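# Teleop demos in sim: bar out of the basin, operators keep failing the pinch

**tarn_offset** – October

Setup: simulated kitchen, wrist camera with a wide lens, two-finger gripper, leader arm on the desk driving the follower in sim. The task is to pick a cream bar off the floor of a sink basin and put it in the tray beside it. We inherited the task definition from the Drammont set and have 2,989 demos recorded, of which 1,016 pass the success check. That ratio is poor even for new operators.

Most failures happen in the last bit of the descent. The operator comes in with the fingers nearly closed, opens late, and knocks the bar into the wall. I've tried slowing the leader-to-follower scaling. It made the demos longer and the pass rate stayed where it was.

Questions:

- Do you filter failed demos out, or keep the ones with a recovery?
- Does anyone enforce a pre-grasp opening in software?

---

**kiln_and_servo**

What is the operator looking at? If it's only the wrist view, depth is going to be bad in a gray basin. Post one.

---

**tarn_offset**

Wrist view only, same as the policy gets. The lens is round and we don't crop it. Bar is lying diagonally between the gripper and the drain, tray is upper left.

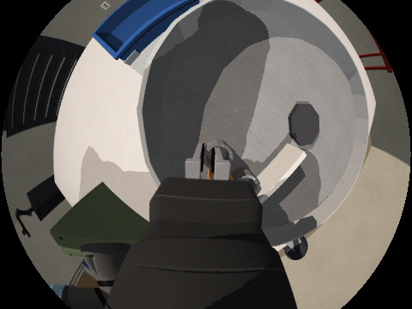

## Replies after the wrist view was posted

**kiln_and_servo**

Your fingers have a narrow gap there, and the bar is still ahead of them. I'd want them wide open well before that point. The jaw line also has to be square to the bar, so the operator has to roll the wrist for every diagonal pose. Look at how many of your failures have a diagonal bar. I'd bet on that before depth.

Shadow is the other thing. The left part of the basin is dark and the right is bright. People use the shadow of the gripper to judge height, and they lose it once they are inside a bigger shadow.

---

**pm_halyard**

Disagree on the shadow. We ran a similar sink task at Bolonberg with flat lighting and the operators were worse. A hard shadow edge at least tells you where the floor is. Keep the lighting and randomize its direction.

Agree on the roll. Three things to check on the leader side:

1. Wrist joint limits. If the leader runs out of roll before the follower does, operators learn to come in crooked.
2. Clutching. Let them freeze the follower, reset their hand, and continue.
3. Trigger mapping. A linear trigger gives most people a half-closed gripper at rest.

---

**tarn_offset**

Item 3 is us. Trigger at rest is not fully open. I had assumed operators would compensate.

---

**dovetail64**

They won't. Fix the mapping, re-record 64 demos with one operator, and compare before touching anything else.

On filtering: keep recoveries, drop the rest. A policy trained only on clean picks has no idea what to do when the bar slides up against the wall. We split ours with the Žukauskas labeling script, which marks the first contact and the final grasp. Anything with a second approach that ends in the tray stays in.

---

**kiln_and_servo**

I'd be careful with that. Keep too many recoveries and the policy learns to make the mistake first. We saw it bump the object on purpose, then pick it up nicely. Cut the demo at the mistake and train on the part after it.

---

**dovetail64**

Cutting works if your policy has no history input. With history you are training on a start state that has no past. Mask the loss on the bad segment and leave the observations in.

---

**kiln_and_servo**

Fair, masking is better. More work though.

---

**pm_halyard**

Also consider a second camera for the operator only. The purists at Mokcombe will say the demonstrator should see what the policy sees. I think that matters less than people claim for a short pick like this one. A side view fixes the height problem in an afternoon.

---

**tarn_offset**

I'd rather not. If the operator uses information the policy doesn't have, the policy can't copy the decision. Trigger mapping first – then the roll limit on the leader. Will report the pass rate on the 64 when they're done.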